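From: Liette MacLeod
To: Pawlak Street Co-op list
Date: Sunday, June 10, 2018
Subject: Re: grout, again

On Friday Sirkavier wrote:
> Does anyone remember what we settled on for the grout behind
> the kitchen counters? Mine has gone a colour I can't name and
> the tin from Zovach says "do not use on grout", in a product
> sold as grout cleaner. Also is the levy still 80 dollars?

Hi all,

We settled on nothing, Sirkavier, after 16 emails and one very long evening in my living room. The minutes say "grout: discussed", and I wrote them, so I can vouch for every word.

I've since gone through most of the hardware store on my own account. Vinegar is for people who enjoy the smell of chips and don't care for their grout. Baking soda paste and an old toothbrush did the job behind the stove, at a pace I'd call geological. If your lines started out pale, you have my sympathy. Dark grout between large grey tiles, with a white counter in front, is the combination I'd pick again.

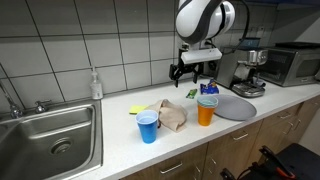
What I'd do, in order:

1. Plain warm water and dish soap first. Let it sit 30 minutes and go have a coffee.

2. Baking soda paste on whatever is left. Soft brush, please. Pawlak used a wire one and now has a feature wall.

3. Rinse, dry overnight, then seal. The sealer is dear, but one bottle should do two kitchens, so find a neighbour you can stand.

As for the levy, it's 80 until September, when it goes to 100. I did mention this in April, under the subject line "Parking", and I accept that was a poor choice.

I have half a bottle of sealer going if somebody wants it. Ring the side bell – the front one only annoys the dog.

Liette
Unit 16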